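3.2 Collecting the demonstrations

We wanted examples of real assembly work, so we picked the thing everybody in our lab has done at least once with bloody knuckles: putting parts back into a desktop PC. Anneliese Ruppert and I took turns driving the arms, and between us we recorded 2858 demonstrations over 51 sessions. I did the first few badly (you can tell from the lengths), and we kept them anyway – a policy that only ever sees clean runs has no idea what to do when a part goes in crooked.

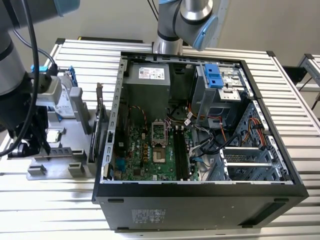 Figure 3. Two arms at an open tower, with the parts tray beside it.

Each session started with a fresh shuffle of the tray and a small shift of the case, done by hand and never measured. We split the work into four subtasks and labeled the start and end of each one ourselves, using Esuline, which was slow going! Cables were the worst of it. They never hang the same way twice, and our early labels disagreed so often that we threw out 73 demonstrations and wrote a stricter labeling guide in January. The counts in Table 2 are from after that cleanup.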